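Call for Participants: Postal Diary Study of Household Correspondence

Berkard Research, Zakbridge office
Reference 219

Berkard is recruiting adults for a study of how paper mail is received, stored and answered in private households. The study is conducted for Vemura, a supplier of mailroom scheduling software, and will be used to revise the delivery assumptions in its planning model. Participation is by mail. No internet connection is required at any stage.

Background

Existing estimates of household response time rely on the postmark of the reply and the date of the original mailing. The interval between the two combines transit, time unopened, time opened but unanswered, and time spent waiting to be taken to a mailbox. The present study separates these intervals by asking participants to record each step on the day it occurs. A pilot with 20 households was completed in May. The diary form has been shortened as a result, and the item on junk mail has been removed.

Who may apply

Applicants must be 18 or older and must live at an address with daily mail delivery to a box, slot or locked unit used by that household alone. They must be able to read and write English without assistance, or have a household member willing to act as recorder for the full period. Only one person per address may enroll. Employees of a postal operator, a courier or a direct mail firm are not eligible, nor are members of their households. Applicants who expect to be away from home for more than five consecutive days should wait for the second intake.

Recruitment will close when 513 households have been enrolled. Places are allocated by region and household size, so an eligible applicant may be placed on the reserve list.

What participation involves

Each household receives a starter packet containing the diary, a consent form, a reply card and return envelopes. The consent form must be signed and returned before the first diary entry is made. Entries made before that date cannot be used.
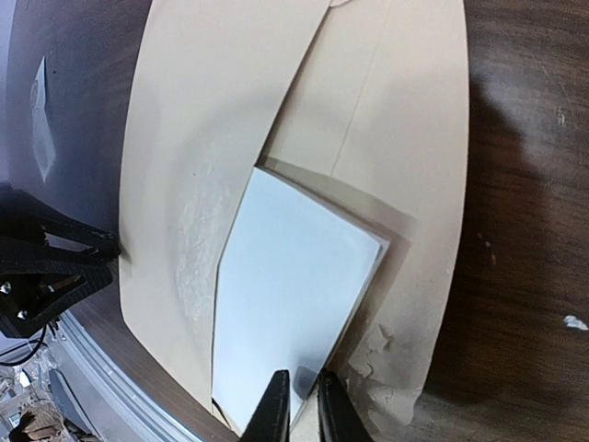
Over the following eight weeks, participants will receive test mailings at irregular intervals. Test mailings vary in size, weight and stated urgency. Some request a reply and some do not. Participants should treat each one as they would treat ordinary mail and should not answer sooner than they normally would. For each test mailing, the diary asks for the date of arrival, the date of opening, the place where the item was kept, and the date on which any reply was mailed.

Ordinary mail is recorded by category only. Participants are not asked to name senders, copy out contents or submit personal letters. Any personal item returned to Berkard by mistake will be sent back unread.

A missed entry should be left blank. Participants should not reconstruct dates from memory after more than 2 days. 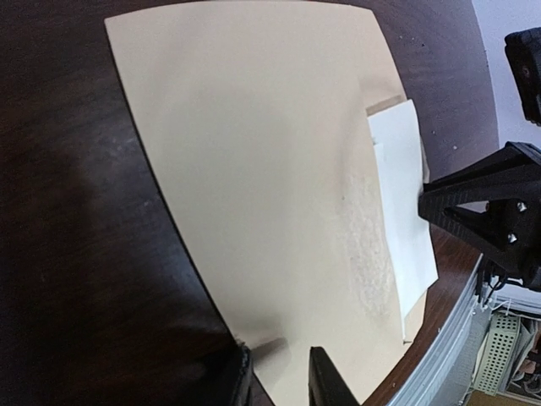
At the end of week eight, the diary is returned in the large envelope provided. A closing questionnaire of four pages follows by mail. A subset of households will be invited to a telephone interview lasting nearly half an hour, which is optional and does not affect payment.

Payment

Participants who return the diary and the closing questionnaire receive $60 by check. Those who withdraw after week four receive $25. Return postage is prepaid throughout. Payment is issued within 30 days of receipt of the final document.

Confidentiality

Names and addresses are held separately from diary data and are destroyed when payments have cleared. Vemura receives coded data only. Scanning and data entry are carried out by Miah under contract to Berkard. Participants may withdraw at any time, in writing or by telephone, without stating a reason.

How to apply

Request an application form by writing to Tania Seneviratne, Recruitment, Berkard Research, Zakbridge, quoting the reference number. Please include a full mailing address, the number of people in the household and the type of mailbox in use. Applications for the first intake must be postmarked no later than 13/07/2024. Incomplete forms will be returned once for correction.

Questions about eligibility should be addressed to Tania Seneviratne. Questions about study design or the use of the data should be addressed to the principal investigator, Helge Ekström, at the same office.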